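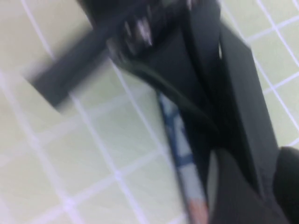 White lines on pale yellow-green: the small squares I look at all day.

Tablecloths, Scuffs and Sticky Spots: My Favorite Kitchen Table Tips

I love a covered table. A checked cloth makes a Tuesday-leftovers kind of supper feel like company is coming, and it saves the tabletop from turmeric, glue, hot cocoa and whatever the kids are painting. I've had a lot of practice keeping cloths nice (and a few disasters!), so this page has everything I do, plus the good ideas readers have sent in. Last updated 24th September.

Getting the size right

Measure the table first, then decide how much drop you want on each side. I like 6 inches for everyday meals – long enough to look finished, short enough that it doesn't end up in anybody's lap. Add the drop twice, once for each side. I forgot to do this with my very first cloth and ended up with something closer to a place mat.

If you sew, buy a little extra for shrinkage and wash the fabric before you cut. Cotton can surprise you. Clodagh Breathnach wrote in to say she zigzags the raw edges before that first wash so they don't fray into a bird's nest, and I've done it ever since.

Lining up a grid

Checks and grids are so cheerful, but they show every bit of crookedness. Pick one printed line and match it to the long edge of the table. Smooth outward from the middle with flat hands, then go around and fix the corners last. Two clothespins at the far end will hold things in place while you work.

A grid is handy, too! I use mine for cutting wrapping paper straight, squaring up quilt blocks and showing little ones where to put the forks. Just don't use a knife on it. Ask me how I know.

Everyday wiping

For a wipe-clean cloth, warm water and one drop of dish soap is plenty. Go easy on the soap or you'll be chasing streaks all morning. Wipe toward yourself, rinse the rag, wipe again, and dry with an old towel. Crumbs hide in the folds at the corners, so lift those and shake them over the sink.

Never set a hot pan straight on vinyl. It will stick, and there is no saving it. Keep your trivets in plain sight, on a hook if you can, and you'll really use them.

Stains on fabric cloths

Tea and coffee: cold water right away, from the back of the fabric, then a regular wash.

Candle wax: let it harden, lift off what you can with a butter knife, then lay paper towels on both sides and press with a warm iron. Keep moving to a clean bit of paper.

Grease: cornstarch! Pile it on, leave it through supper, brush it off and dab with dish soap before washing.

Berry juice: I mix 200 ml of cool water with a spoonful of white vinegar and blot, blot, blot. Test a hidden corner first.

And check before the dryer, every time. Heat will set a stain you could have gotten out with one more wash.
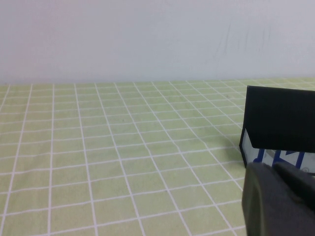 Grid cloth on the table, and faint dark streaks on the wall behind.

Marks on the wall by the table

Walls near a table collect rubs and streaks, and most of them are easier than you'd think. Dust first with a dry cloth so you don't make mud. Then try a white eraser, the soft kind for pencil, with very light strokes. If that doesn't do it, use a damp cloth with a dab of baking soda and work in tiny circles. Flat paint can turn shiny when you scrub, so stop sooner than you want to and let it dry before you judge.

Niamh Keane puts felt pads on the backs of her chairs as well as the feet. Brilliant – I did all of mine in one evening.

Storing the spares

Roll cloths around a cardboard tube and you'll skip most of the ironing. Vinyl should go printed side out, somewhere cool. I pin a scrap of paper with the table size to each roll, and the big holiday one lives at the back of the linen shelf until I need it.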